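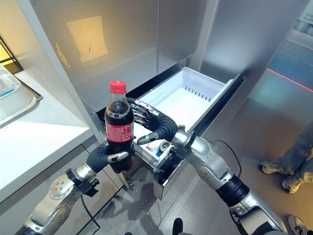
The Most Expensive Way Ever Devised to Put Away a Soda

By Eliseo Cuevas
Nov 6, 2020

I have a job that is hard to explain at weddings. I help teach robots to do chores by doing the chores for them, over and over, until a computer has seen enough to try it alone. My aunt believes I work in appliance repair. I've stopped correcting her, and I get fed better that way.

The trade has a polite name for what I make, which is "demonstrations." A person steers the robot through a task, the cameras and joint readings get saved, and the whole thing becomes one example. Then you do it again. The task I have spent most of this fall on is drinks and the refrigerator, and our target was 400 examples. I would like to argue, as someone who has now lived with that number, that it's the wrong thing to be proud of.

Everybody in this business is proud of it, though. Go to any talk and the second slide is a count. Dirkosmont has so many thousand. Tuver has more than Dirkosmont, but shorter. Brabec won't say, and would like you to assume the worst. The count sits there in large type like the sign outside a hamburger stand, and it tells you as much about the meal.

My complaint is that the count treats all examples as equal, and anyone who has collected them knows they aren't. By the second week an operator gets good. The arm goes out along the same smooth line, the hand closes at the same height, and you come away feeling like a concert pianist. What you have made is the same example many times over. The learning system will be superb at your one refrigerator on your one good day, and it will fall to pieces when somebody leaves the door at a different angle.

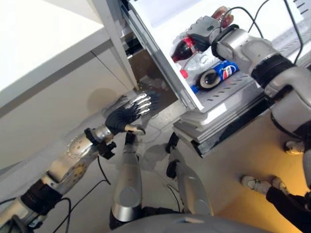

One hand on the door, one on its way. Colas from both sides of the great divide share a shelf.

Doors are where I changed my mind. A person opens a refrigerator with whatever is free, including a hip. A robot has to be shown that one hand can hold the door while the other one does something useful, and also that it doesn't have to, and also what to do when the first hand is in the way of the second. None of that can be learned from a perfect run. It comes from the awkward ones, where the operator started badly and had to think.

We used to throw the awkward ones out. There was a rule, written down by someone who had never had to meet a quota, that any run with a fumble in it was "dirty" and got deleted. I followed it faithfully through February of this year and deleted, by my own log, 648 runs. I think about those runs the way other people think about the stocks they sold. Every one had a recovery in it or at least an honest failure, and a machine that has only ever watched success has no idea what to do with a bottle that isn't standing where it ought to be.
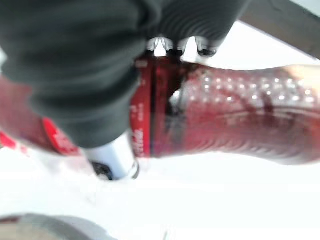 Fingertips on the label, as the wrist camera has it.

Wrist cameras deserve a word in their defense here. Visitors always want to see the head view, where you can tell an arm from a kitchen. The wrist view is blurry and mostly full of hand, and they look at it with real pity. But it's the view closest to where fingers meet plastic, and that's the part of the job the machine is worst at. I would give up a lot of handsome footage for a bit more of the ugly kind.

The usual answer to all this is that with enough data the variety takes care of itself. I've heard it from smart people, most of whom do not collect any. Variety takes care of itself the way dishes do. Left alone, a tired operator will drift toward the easy version of everything by midafternoon, and I say this as the tired operator.

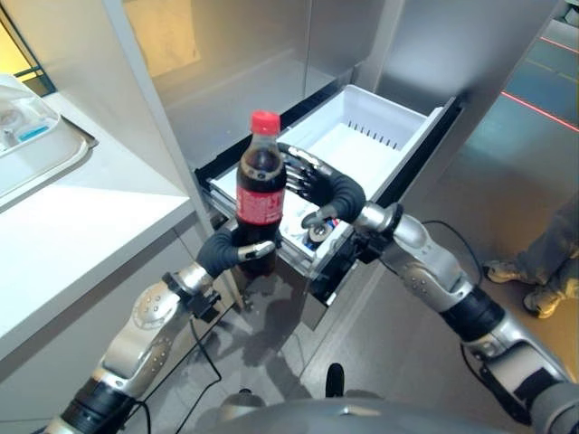
So on our project, which is called Trolleck for reasons that predate me, we now do something that makes our count look terrible. After every three runs we have to change something that matters: where the bottle starts, how far the drawer is out, which hand goes first. It's slow. It breaks the rhythm, and I complain about it at length to whoever is standing nearest. The fumbles stay in, with a note saying where they begin and where they end, and the note takes longer to write than the fumble took to happen.

I can't prove to you that this is better. I'd love to have a chart. What I have is an opinion and a sore neck, and a suspicion that the groups with the biggest signs out front are serving the same burger forty thousand times. If you run one of these efforts, try asking your operators which runs they would keep if they could only keep ten. I doubt they'd pick the smooth ones. Mine would include a truly shameful one with the freezer drawer, and I'm not going to describe it, but it's in the set.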